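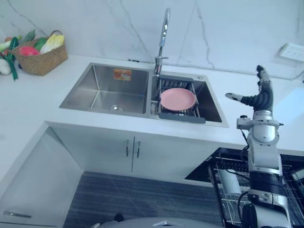 # Floketti Kitchen Hand, by Sketora

The Floketti is a black humanoid hand on a long white and gray arm, and it would like to help with the dishes. It will not be quick about it. If you have ever watched a teenager unload a dishwasher, you already have a fair sense of the pace, except that the Floketti doesn't sigh.

We sell it to labs, test kitchens and the sort of household that has a spare circuit and a patient spouse. It comes as a hand alone, as a hand and arm, or as the full Tumomley package with a mobile base and a week of hand-holding from us (ours, not the robot's).

## What it's for

Plates, mostly. The hand was built around the jobs that happen between the sink and the dishwasher: lifting a plate off a drying rack, standing it in a wire rack, coming back for the next one. A rimmed plate lying flat is a harder pick than it looks, and a good part of our development budget went into getting one fingertip under that rim. The fingertips are gray, replaceable and sold separately, like all the best parts of anything.

It also does produce. We test with artificial vegetables, having learned what a new grip controller can do to a real tomato. The napa cabbage is the favorite around here. It has ruffles and forgives a lot.

## In your kitchen

The hand can point with one finger while the others stay curled, so it will reach for a lever or a button without bringing the whole fist along. A small sensor module rides on the wrist. Cables run down the outside of the arm, where you can get at them with a screwdriver. Our first design hid them inside and looked wonderful until something came unplugged.

Leave the dishwasher door fully down before you start a routine. The Floketti doesn't open doors in this release. It's on the list.

A striped floor mat is fine under the base. A shag rug is a different conversation, and we'd like to have it before you order.

## What you get

- Hand, left or right (pick one, we do check)
- Wrist mount with sensor module
- 15 spare fingertips
- Ambrose control software, with a 2-year license
- A printed manual, written by Tetteh Frimpong, who also answers the support line and will know if you haven't read it

## Good to know

Setup takes almost 10 hours the first time, most of it spent teaching the arm where your counter stops and your wall begins. After that, a move to another kitchen is an afternoon's work.

The hand isn't rated for standing water. Splashes are fine. Wiping it down is fine. Soaking it in the sink with the pans is how we met one of our more memorable customers.

It doesn't scrub. We're asked this more than anything else, usually in a hopeful voice.

## Ordering

Hands ship within 5 weeks. Full Tumomley packages are built to order, and the next batch leaves in February. Send us your counter height, the depth of your sink and a note on which side the dishwasher is on. If you're planning to remodel, please do it before we arrive.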